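4.2 What the open day could and could not show

The third of our site visits was to the open day held by Plekitz at its Samonte office in January 2022. We had asked to see ordinary working sessions and were offered the open day instead, with the assurance that the work on view would be the same. We treat that assurance with some caution. A demonstration has an audience, and people who collect data in front of an audience are likely to choose tasks they know well.

The firm's printed handout described hand-held grippers as a way to record manipulation data "at the speed of everyday life." The operator carries out a task with the same kind of fingers a robot would later use, and the recordings are passed to a training team. At Plekitz that team works on a policy called Skoltard, which visitors were told about at length but did not see running. Our notes therefore concern the human half of the process only. We say this plainly because two of the trade write-ups that followed the day moved from one half to the other without comment. 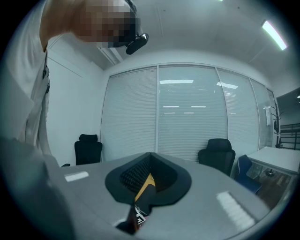
Visitors were admitted in groups, and each group was given 28 minutes. The host spent much of that time on slides. Of the time left for handling tasks, a good part went to questions, several of which the host answered while the operator waited. We do not think this was meant to hide anything, but it left us with fewer complete attempts than we had hoped to watch. We asked whether a failed attempt would be kept, relabeled or thrown away, and received 3 different answers from 3 members of staff. Any claim about success rates depends on that rule, and the handout gave a success rate without stating one.

The setting also deserves more attention than it usually gets. The room was an office with tables, swivel chairs and window blinds, and the host called it "unstructured." We would call it lightly furnished. Unstructured, in the papers this firm cites, tends to mean clutter that nobody has arranged, poor light, and objects whose position the operator has to find out. Office lighting of the kind shown in Figure 3 puts glare on a pale tabletop, and that is a real difficulty for a camera mounted close to the surface. Yet glare was not mentioned in the talk, while the word "home" was used freely.

We had a similar concern about the objects. Handling a soft or padded item with two grippers is a fair test of coordination, and we have no quarrel with it as a task. Our doubt is about how far one such item on a clear table stands in for the range of household goods named in the handout. The staff replied that variety comes from scale, and that other tables and other objects would follow by March. That may be so. It was not something a visitor could check on the day. 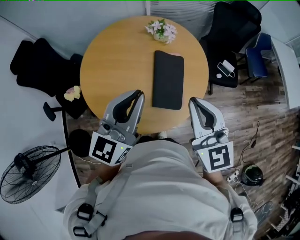

Operator effort was the subject on which we found the staff most open. One of them told us that a session is planned for 48 minutes, with a change of task partway through, and that the forearms tire before the attention does. No log of breaks was available. At Mernutby, the site we describe in Section 4.1, such a log was kept and proved useful, as the quality of grasps could be compared before and after each rest. Without one, Plekitz cannot say whether its later recordings are as good as its earlier ones, and neither can we.

The markers on the grippers drew many questions from the public. The answer given was that they let the software work out where each tool is at a given moment. We asked what happens to a recording when a marker passes out of view or is caught at a steep angle, and were told that the software "fills in." How long a gap may be before the recording is rejected was left open – an odd omission, given how much of the talk was about precision.

None of this amounts to a finding against the method. We saw equipment that people could pick up and use in a normal room, and the staff did not pretend the work was effortless. Our objection is to the weight placed on the event afterward. Of the 4 public claims we trace to the open day (Section 5), only the one about ease of setup rests on anything a visitor was able to observe.

Figure 3. Hand-held gripper work in the Samonte office, with a gripper at a light gray table (first panel) and two grippers at a round wooden table (second panel).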